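Comparing Broker Quotes and Final Invoices for Household Moves
Project report, Transportation and Logistics Methods
Author: Gil-soo Oh
Date: 2018-02-25

1. Purpose

Online moving quotes are usually issued by brokers, who collect the details of a move through a web form and pass them on to carriers. The price shown on the screen is an estimate. The price on the invoice depends on weight, access at both ends and the services added on the day. This project measured the difference between the two for interstate household moves and tested which fields on the quote form explain it.

2. Data

Records came from two sources. Romico, a broker, supplied an export of completed moves with the form entries, the quoted price and the invoiced price. Filtimora, a carrier, supplied scale tickets and inventory sheets for the moves it handled. The two sets were joined on booking reference. Records with a missing scale ticket, a changed destination or a storage period in the middle were dropped, which left 307 moves.

The form has changed over time. Older entries give only the number of bedrooms. Newer entries use the Tipoki inventory list, where the customer ticks off furniture piece by piece and enters a carton count. Both kinds were kept and a flag was added to tell them apart.

3. Method

The dependent variable was the ratio of invoiced price to quoted price. Distance, declared volume, form type, floor level at each end, and notice period in days were used as predictors. An ordinary least squares model was fitted first, then a second model with the form type interacted with declared volume.

Moves longer than 2,000 miles were treated as a separate group. Linehaul takes up most of the price on these routes and the labor share is small, so a common slope for the access variables would have been hard to defend. Mileage was taken from the carrier's rating table and not from a map service, because the tariff is applied to the table value.

Residuals were checked by month. January was noticeably flat - low demand, few late additions - and was left in without adjustment.

4. Results

Form type was the strongest predictor. Bedroom-only quotes were exceeded on the invoice more often than inventory quotes, and the overrun grew with home size. For small apartments the two forms performed about the same.

Floor level mattered at the origin but not at the destination. The likely reason is that customers describe the home they are leaving accurately and guess at the one they have not yet moved into, so the destination field is noisy. A carry distance field would be more useful, but the form does not ask for it.

Notice period had no clear effect once the month was included. Moves booked with 6 days of notice or fewer showed a wide spread in both directions, and the group is too small to say more.

Inventory sheets were compared with scale tickets in a subsample of 33 moves. The cube-to-weight factor used by the broker understated book cartons and overstated upholstered furniture. In a mixed load the errors partly cancel. In a load that is mostly books or mostly sofas they do not.

5. Limits

All records come from one broker and one carrier. Customers who cancelled after a revised quote are not in the data, and these are probably the ones with the largest gaps. Packing services were billed under several codes, and the codes were merged by hand. Two passes over the same records gave slightly different totals, and the second pass was used.

6. Suggested changes to the form

The bedroom-only form should be withdrawn for homes with more than two bedrooms. Carton counts should be split into books and other goods. The estimate should be shown as a range, with the width taken from the residuals of the matching group. Fovis, the rating software used in the project, already accepts a low and a high value, so no change to the database would be needed.

A further step would be to collect cancelled quotes for one season and rerun the model with a selection term. This was outside the time available for the course.

7. Figures 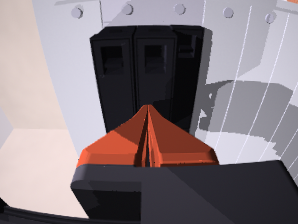
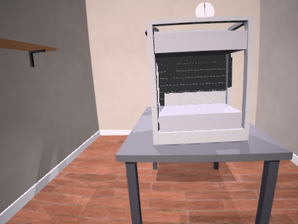
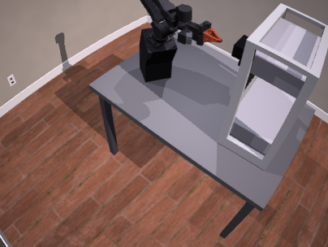 Figures 1 to 3. Computer-rendered views. The gray table is shown in Figures 2 and 3.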